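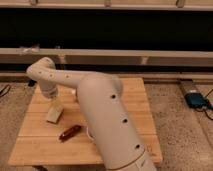
Caring for Ribbon Microphones and Their Cables

Workshop tips - maintenance
By Ekua Abugri
Sep 4, 2018

A ribbon motor is a strip of very thin aluminum hung between two magnets, and most of the damage I see on the repair bench is done between sessions. The notes below apply to passive ribbons such as the Honkanen and the older Ustavell bidirectional models. Active ribbons are treated the same way except where stated.

Storage

Store the microphone upright, with the ribbon vertical. A ribbon left on its side for months will sag toward one magnet and lose tension. If the case only lies flat, put the microphone on a short stand inside a closed cabinet and keep the case for transport.

Keep it away from iron filings, steel wool and drill dust. The magnets collect all three, and the particles work their way through the grille. Never solder, file or drill on the same surface where a ribbon is uncovered. Masking tape, sticky side down, lifts particles from the outer grille. Do not use compressed air anywhere near it.

Moving a microphone across the room

Slip a cloth bag over the body before lifting it off the stand. Air passing through the grille as you walk is enough to stretch a long ribbon. The same goes for closing a tight-fitting case lid: lower it slowly.

Phantom power

Passive ribbons do not need 48 V. With a correctly wired balanced cable the voltage is equal on pins 2 and 3 and no current flows through the transformer. The trouble comes from miswired cables and from patchbays with TRS connectors, which short the contacts for a moment during insertion. Turn phantom off, wait for the supply to drain, and patch after that. Active models do need it - check the label on the body before assuming either way.

Testing cables

Use a multimeter on the continuity setting and check pin 1 to pin 1, 2 to 2, 3 to 3. Then check every pin against the other two and against the connector shell. Flex the cable at both ends while the probes are in place. A reading that jumps means a broken strand at the strain relief, and the connector should be cut off and remade.

When remaking an XLR:

Strip only as much jacket as the strain relief requires.
Twist and tin the shield before fitting it to pin 1.
Keep the iron on each cup just long enough for the solder to flow.
Slide the boot on first. Everyone forgets this once.

Coiling

Over-under coiling keeps the conductors from twisting. Secure with a hook-and-loop tie, never with a knot in the cable itself. I label both ends with the length in feet under clear heat-shrink; the Budetti multicore in our rack has 144 such labels and they have stayed legible.

Preamp gain

A passive ribbon on a quiet source may need 80 dB of gain from a preamp that offers 60. An inline booster makes up the difference, but it requires phantom power at the preamp, so confirm that it blocks the voltage from reaching the microphone.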